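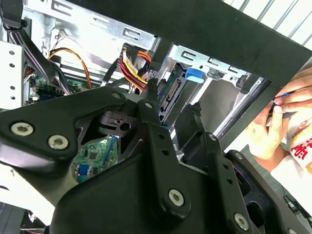 According to a reader who wrote in after my last post, the camera makers have already lost and I should quit pretending otherwise. Phones won, the reader says, and the only people still buying cameras with interchangeable lenses are retirees and people who like bags.

I do like bags. I'm going to let that one go.

What bothered me more was the second half of the message, which claimed that cheap lenses from small makers would be the thing that saves the hobby, if it can be saved. I've been shooting with one of those since April, a Helska manual-focus 35, and I have opinions.

First, the good. It cost me $152, shipped. My last name-brand prime cost several times that and came with a hood that was extra. The Helska came with a hood, a pouch, two caps and a cleaning cloth that leaves lint on everything it touches. The center of the picture is sharp from the first click of the aperture ring, and by f/4 I'd be hard pressed to tell it from the expensive one on a print of any size I can afford to frame.

The corners are another story. Wide open, they look like somebody breathed on them. Stop down and they improve, grudgingly, the way a teenager cleans a room. If you shoot portraits you'll never care. If you shoot brick walls and post them on forums, please buy something else and spare us all.

Then there's focusing by hand, which I'd forgotten how to do. The ring on mine turns smoothly for most of its travel and then gets stiff right where people's faces tend to be. I missed maybe half of what I tried at my nephew's soccer game. I also missed half of it with autofocus the year before, so draw your own conclusions.

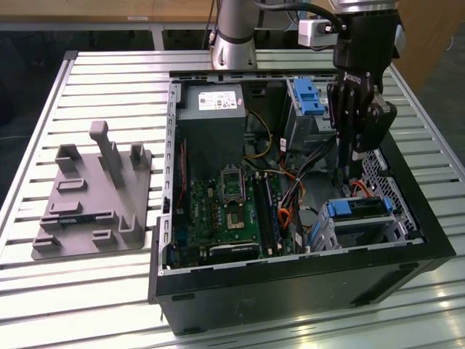

An open desktop tower on the workbench.

Where I part ways with my correspondent is on the saving. A small maker can sell me one cheap lens, and maybe a second. What it can't do is sell me a camera to put it on, and the mount on my body hasn't seen a new camera in four years. Vasiliauskas, the shop in Mullurgate where I've bought most of my gear, used to keep 6 bodies for that mount in the window. Now there are 2, and one of them has the same price sticker it had when I moved here. I asked whether they'd knock something off. They offered me a strap.

So the lens makers are sawing boards for a house that may not get a roof. They'll switch to another mount when they have to, and I suppose I will too, complaining the whole way and selling my old stuff for the price of a decent lunch.

In the meantime I'm taking the Helska to Flestanard for a week, with no zoom and no backup except the phone, which I fully expect to take the best picture of the trip. I'll post the results either way, corners included. If you own the 50 from the same company, tell me in the comments whether the focus ring loosens up with use. Mine hasn't yet.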